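Muline open day, quick notes before I forget it all

Back on the tram, typing with one thumb, so excuse the spelling. Muline had their January open day today, the old woollen mill out past the rail yards that's been cut up into workshops and offices. Free entry, sign in at the gate, sticker on your shirt. Almost 500 through the gate by lunch according to the woman doing the stickers. Felt like more in the corridor.

Got there at 9.40. Should have been earlier. The boiler house tour was already full and the next one wasn't till after one. Put my name down anyway.

Ground floor first. Rornura have the big bay on the left, they recondition office furniture. Desks, meeting tables, the screens that go between desks. Stuff comes in from fit-outs that are getting ripped up, gets stripped, sanded, resprayed or refaced, goes out again. Chairs they won't touch unless it's a batch of 30 or more, not worth setting up for. Smell of glue and hot dust. Good talk from a bloke on the edge bander, who had to shout over it the whole time and didn't seem to mind. He fed an offcut through for anybody who asked. My offcut's in my bag, don't know what I'll do with it.

Spray booth was shut for the day, you could look in throught the window. Racks of panels drying in greys and one very orange one.

Next bay, Ó Riain. Upholstery, small outfit, been there longest I think. Rolls of cloth up to the ceiling. They were doing bench seats for a ferry and you could have a go with the pneumatic stapler on a practice frame. Queue of kids. I had a go too. Crooked. The old hand stitching on display was the best thing on that floor, a whole wall of sample edges, blanket stitch and piping and some I didn't know the names of. No labels on half of them which was a pity.

Upstairs is lighter, windows both sides, the floor slopes a bit. Clenik are up there, they do cleaning and waste contracts for shared offices, and I only went in to get out of the crowd. Stayed nearly an hour. Most interesting stop of the day, weirdly.

Their thing is the end of the meeting. Everybody gets up, the room's booked again in ten minutes, and what's left is always the same stuff. They'd gone through the rubbish from 100 meeting rooms for a report and drinks cans came out on top, coffee cups second. Then snack packets. Then pens, which I didn't expect. Cans go in the recycling, chip bags go in general, and getting people to do those as two separate throws is apparently most of the job.

Clearing goes cans first, then wrappers, then the wipe. Dark polished tabletops are the worst for the wipe, they reckon, every smear shows the minute the lights are on. A light one lets you get away with murder. Rornura downstairs had said the same about selling them, everyone wants the dark top till they've lived with one.
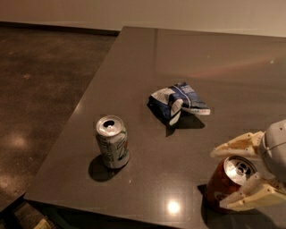 Eoin Ó Dubhghaill reckoned the bag is the bigger nuisance of the two, a can will wait for you where it was put but a chip bag leaks salt and grease every time it's shifted, and on a dark top you're then wiping the lot, not one spot. He'd fold the bag in on itself before lifting it. Also said never trust an open can to be empty, there's a mouthful in most of them and it always finds the carpet.

I asked about coasters. Big laugh from the Clenik end of the room. Nobody uses them, they go walking, and then there's a coaster to wash as well. Their pick was a bin with two holes right by the door at hip height, so you meet it on your way out. They had one set up and I watched people use it for a while. Mostly right. One fella stood there with a juice carton for ages.

Picked up a fact sheet on which liners go in which bin. Riveting stuff, but I did fix ours at work in my head on the way down the stairs.

Lunch was a sausage in bread in the yard, onions extra. Coffee cart ran out of milk at 12.15, black only after that. Seats in the yard were all Rornura rejects with price stickers on, so you could buy the chair you were sitting on. Somebody did.

Boiler house at ten past one. Six of us in a group that was meant to be bigger, the rest must have wandered off. Very good. The guide knew the place inside out, the boilers are long gone but the brick arches and coal chute are there and the floor's still black. Mind your head on the second doorway, I didn't. They want to turn it into a hall. Needs a roof first, and drains.

Missed the dye room completly. Missed the printers on the top floor too, there was a sign but it pointed at a cupboard.

If you're going next time: get in by nine, book the boiler house at the gate before anything else, closed shoes or they won't let you into the Rornura bay. Parking is hopeless, take the tram to the end and walk back along the fence. Toilets are behind the upholsterers, one lot only. Bring cash for the sausage. Prams can do the ground floor and the yard but the lift was out, so ask at the gate about upstairs.

My stop. More photos when I've got the laptop going.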